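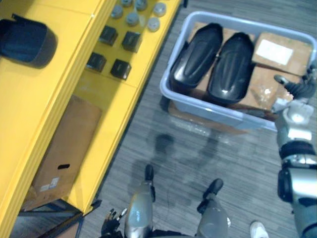 The Long Road Back for Small-Town Repair

The town of Vodstead once supported a cobbler, two clock menders, a radio shop and a man who sharpened saws from the back of a van. By the time Olga Amaral joined the town's office of local trade, all of them had closed. Residents who wanted a toaster fixed were told to buy a new one, and most did.

The Vodstead Repair Program was set up to address that gap. It offers low-rent premises, a small tool grant and two years of bookkeeping support to anyone prepared to open a repair business within the town limits. In return, participants must keep regular public hours and take on at least one learner. The grant stands at $2,000 and has not been raised since the program began.

"The sum was never meant to equip a shop," said Ms. Amaral, who now directs the program. "It was meant to get someone through the first winter, when the customers have not yet heard that the shop exists."

Three businesses currently operate under the program. The oldest belongs to Silviu and Rodica Nistor, who restore sewing machines and small kitchen appliances in a former bakery on Canal Street. Mr. Nistor learned the trade from an uncle and speaks of it with some reserve. He does not consider himself a craftsman. Most of what comes through the door, he said, needs cleaning, a belt or a new cord, and the customer could do the work at home if the case were not glued shut.

The glue is a subject to which he returns often. Machines built two generations ago were held together with screws, and their makers printed a parts list inside the lid. Many recent models have neither. Mrs. Nistor keeps a shelf of discarded appliances for the sole purpose of learning how each one comes apart, and she has filled several notebooks with drawings of hidden clips.

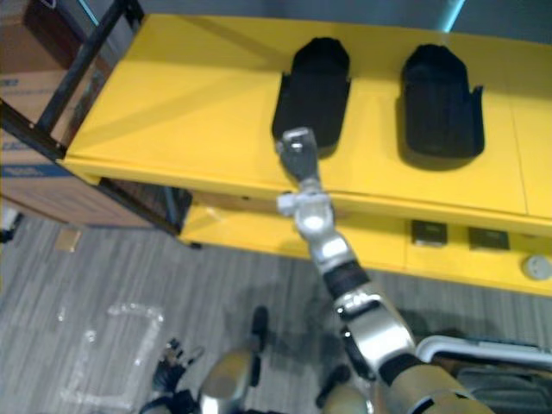 Parts remain the greater difficulty. A drive belt that costs very little to make may be sold only as part of a complete motor, at a price close to that of a new machine. The Nistors buy much of their stock from Arico, a regional dealer in surplus components, and from the estates of retired menders. Last March they bought the contents of a closed workshop in Zistorport without first seeing the inventory. The purchase included 78 bobbin cases, a treadle stand and a drawer of keys that fit nothing they own.

Not every venture has prospered. A bicycle workshop left the program in its second year, and a furniture restorer moved to a larger city, where the work was better paid. Ms. Amaral's office records both as departures and makes no claim that the model suits every trade. Shoe repair, in particular, has proved hard to revive — soles are now commonly molded to the upper, and few customers will wait two weeks for a pair that cost little to begin with.

The question of price runs through nearly every conversation on the subject. Raluca Sârbu, who teaches household economics at the community college, asks her students to keep a record of what they throw away over one term and what a repair would have cost. The results are mixed. For lamps, chairs and winter coats, repair was nearly always cheaper. For hair dryers and electric kettles it seldom was, even when the fault was minor.

Ms. Sârbu cautions against reading too much into a classroom exercise. Her students are young, they rent their homes, and they own few things of lasting value. She has nonetheless observed that those who had once watched a repair being done were more willing to pay for one.

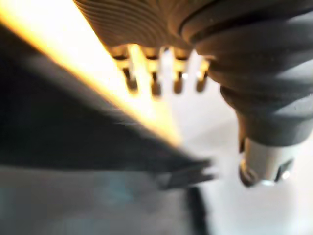

That observation has shaped the program's rules on learners. Each shop must set aside bench time in which the learner works on a customer's item from start to finish, under supervision and with the customer's consent. Florin Ciobanu, the Nistors' present learner, completed his first such job on a hand mixer. He had previously worked in a warehouse and came to the shop as a customer, carrying his grandmother's sewing machine.

Mr. Ciobanu intends to open his own premises when his term ends, and has asked the town about the vacant unit beside the Chiang pharmacy. The building needs a new roof and the matter is still before the property office. He would specialize in audio equipment, for which the nearest repairer is more than an hour's drive away.

The program's funding is due for review in the spring. Ms. Amaral has requested a modest increase in bookkeeping support and a longer term for learners, which she regards as too short for electrical work. She has not asked for more shops. The three now open have waiting lists, and the Nistors are accepting sewing machines again after a pause over the holidays. Customers are asked to bring the foot pedal.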